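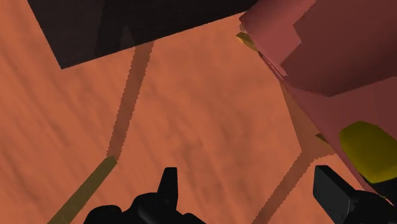
Notebook 3, p. 243

15 June 2018. Gretar sim, grasp planner branch

Wrist view still rendering shadows with saw-tooth edges. Contour finder takes them for object boundaries and the segmenter splits the wood into bits. Raised the shadow map on Drevitz's build, no real change, frame time went up. Left it at the old setting. Raghavendra Suvarna thinks mask from depth first, colour second. Try that.

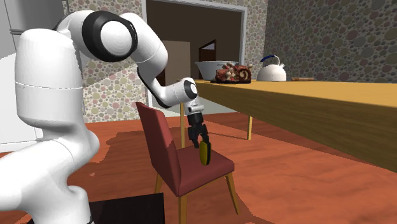 Collision checker next. Hold pose over the chair gets rejected maybe one run in a few, always on the finger pads. The held object stays in the world model after attach, so the planner sees the gripper hitting its own load. With the fingers pointing down at the red seat and the yellow and black thing between them there shoud be one contact pair allowed and no more. Fixed in attach(), needs a test. Seat mesh is padded too much as well.

Reran the planner with seed 900, limit 200 ms per query. Times out when the goal is low over the seat, fine higher up.
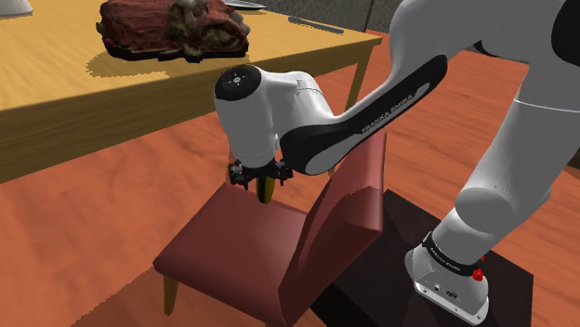

Limit to 200 is too tight for the low goals, so either warm start from the last path or drop the chair back to a box. Box first, quicker. Log is 3,772 lines, mostly the same warning from Vodard, silence it.

To do: depth mask, attach test, box for chair back, ask Raghavendra wich joint limits he used in March.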